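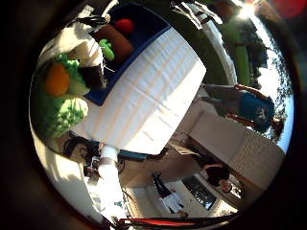

Slide 1: Tomato, loaf, pepper

Hi everybody, thanks for coming in after lunch. (Wait for the door. People always come in late from the coffee.)

I'm going to talk about pretend food for the next 14 minutes, and I'm going to be completely serious about it. Leave the slide up while I do the intro. Let them look at the tray first, the blue one with the tomato and the big brown loaf in it, and the little green pepper next to the loaf. Then the pile off to the side, with the broccoli and the orange fruit and the pale leafy thing.

Ask: which one would a four-year-old go for first? Take a few answers. In Ekotdale it was the bread, every single time, and I had bet on the tomato.

Slide 2: What the Zivton table is

Short version for anyone who missed the fall newsletter. The Zivton table is a play market we set up for families. One table, one cloth, one tray, a heap of toy groceries. Kids shop, kids run the stand, kids tell you the broccoli costs a hundred dollars. We started it last October and we've kept the setup small on purpose so it fits in the back of my car.

We own 197 pieces of toy food now. You do NOT put them all out! I did that the first time, at Annan, and it was a landslide. The kids stopped playing store and started playing dump truck, which was fun for them and a long evening of picking up for me.

(Pause here, this usually gets a laugh. If it doesn't, keep moving.)

Slide 3: The tray

I love a shallow tray. Deep bins are where toy food goes to disappear. With a shallow one, a small kid can see everything without climbing on anything, and a color that's different from the cloth makes it really clear where the "store" is. Dark blue on white, you can spot it from the doorway.

Put a few things in the tray and leave the rest beside it. The tray is what's for sale and the pile is the stockroom. I never explain this to the kids. Somebody always decides to be the person who restocks, and then they're bossing me around by the second customer.

Mention: mix the sizes. A big loaf next to a small pepper gives you something to wrap both arms around and something to pinch.

Slide 4: The cloth

Yes, it has creases. I used to iron it. I ironed it for a whole season and then one Friday I ran out of time, and the table went just as well, so the iron lives at home now.

White does show every smudge. I still like it, the colors of the food pop so nicely against it, and it goes through a hot wash without me worrying. Do check how far it hangs down. If a toddler can grab the hem, a toddler will grab the hem. Clips underneath, the cheap kind.

(If they ask about vinyl: tried it, it's sticky when it's warm out. Not for me but I know people who swear by it.)

Slide 5: Light

Go back to slide 1 for a second and point at the sun coming in by the trees. Gorgeous, right? Also right in your eyes if you're standing on the wrong side of the table. I think about this a lot more than I used to. Grown-ups will squint and put up with it, but a kid who's being the cashier will just walk off.

So before I unload anything I stand where the kids will stand. I crouch, too, and my knees have opinions about that. Then I turn the table if I need to. Late afternoon is the hard one.

Slide 6: Walk around the outside

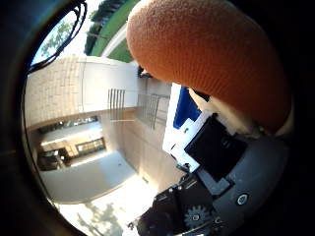
Tiled wall with a slatted vent, railing just along from it.

Okay, this is my boring-but-please-do-it slide. Go look at the outside walls of wherever you're setting up. I want to know where the vents are, and where the railings are, because small hands love to post things through slots. A toy pea pod is exactly the right shape for it. Ask me how I know!

I do one lap, no clipboard. Anything with slats or bars, I keep the table well clear of it. At Hovon I forgot and we lost a carrot in the first ten minutes.

Slide 7: Packing up

Make it part of the game. "The store is closing, last groceries!" works beautifully. I hand out cloth bags and the food comes home by kind: round things, long things, leafy things. Leafy things go on top or they get squashed flat and look sad next time.

Wipe-down happens at home. Warm water, a drop of dish soap, spread out on a towel overnight. Our whole kit has cost nearly 900 dollars so far, and a lot of that was the nicer vegetables, so I'm fussy about drying them.

Slide 8: Questions

Have the tomato in my pocket. Toss it to whoever asks first.

Likely ones: where to buy (sheet is by the door), ages (we say up to 7, older brothers and sisters join in anyway), can they borrow the kit (yes, email me, two weeks ahead please).

If there's time left, tell the lemon story. If not, skip it and say thank you.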